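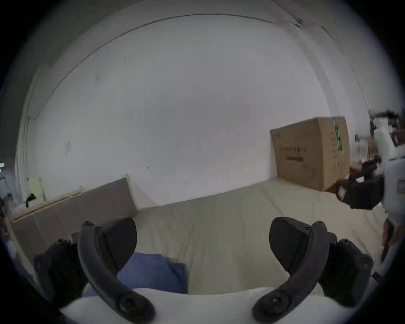

The town of Storkton will open a repair room in the old Gremley shoe store on Correa Street, the town office announced on Tuesday, July 23, 2024. Residents will be able to bring household items and clothing, and to use the tools for free. The town asks that people first look at how the item is closed. Fasteners that are easy to see, as on the dark housing at the right, mean that a repair can usually begin with a hand tool. Items that are glued shut will be accepted too, but they may take a second visit.

The room will be open two evenings a week. The town has put aside money for rent and heating for two years, and after this time it will decide if the room should continue. A part of the tools comes from Drurik, a hardware store which closed in May and sold its remaining stock to the town at a low price.

According to the town office, 400 households answered a survey in the spring. Most of them said that they throw away things that could still be used, mainly small kitchen appliances, lamps and winter coats. Many also wrote that the nearest repair shop is too far away for people without a car.
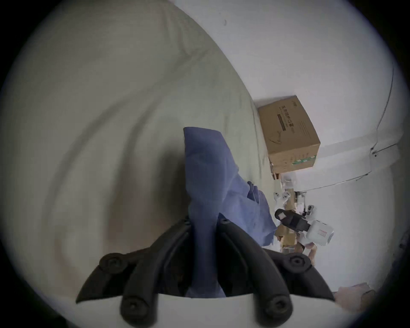

Clothing will have its own corner, with two sewing machines and a long table for cutting. Visitors should wash the clothes before they bring them. Buttons and thread will be sold at cost, and zippers can be ordered. Shoes are not accepted for now, although the store was known for them — the old stitching machine was sold years ago.

Larger appliances, such as washing machines, must stay at home. For these, the room will keep a list of repair firms in the region. Items with gas parts will also not be taken, for safety reasons.

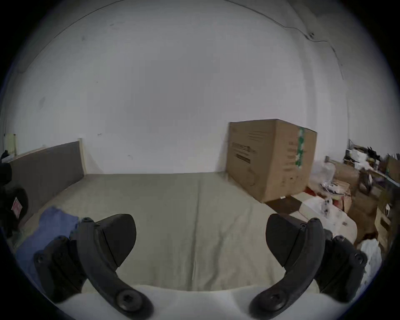

Hex-socket screws, with larger heads at the base and smaller ones near the top.

Visitors are asked to keep all screws and small parts in a bag and to bring the manual if they still have it. A place can be reserved by phone or at the town office during normal hours. Children are welcome together with an adult. Parking is behind the building, and the bus to Storkton station stops across the street.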